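Bin picking by subscription: is Lullden worth it?

Cliradmont has started offering Lullden, a picking service for small warehouses and returns desks. You supply the arm and the bins, they supply the software, a gripper and two days of setup. The monthly fee is 400 dollars per station, and the brochure promises that it will handle "everyday mixed goods." I have read that phrase in a lot of brochures.

The sales deck leans on one number, 2,039 picks in a trial at Bindcombe. It doesn't say how many of those were repeat tries at the same item, or who reached in when the gripper gave up. I asked for both figures in June and got a link to the deck.

My other worry is the choice of goods. Boxes are easy and everybody's demo has boxes. Clear plastic is hard for a lot of vision systems, and soft fabric is hard for a lot of grippers, as it folds over itself and hides its own edges. If you are thinking of signing, ask to see those two kinds of item in one bin, with your own stock, and stay in the room for the whole run. Bring the bottles your people complain about. Ask who pays when something gets crushed — the contract I was sent leaves that to "mutual agreement."

Setup deserves a hard look as well. Two days sounds fair until you read the notes and find that moving a bin means calibrating again, at your expense after the first visit. Brekke sells a plainer kit with no monthly fee, and its manual at least admits that you will be doing this a lot.

I wouldn't rule Lullden out. I would ask for a month's trial with the pick log included, and I would hold off on a second station until I had read it. 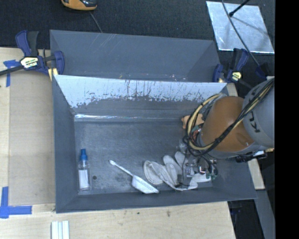
Linnea Magnusson writes that she asked for the pick log too and was told it costs extra. She would still take the monthly fee over buying a kit outright, as long as the contract lets her cancel after the first month.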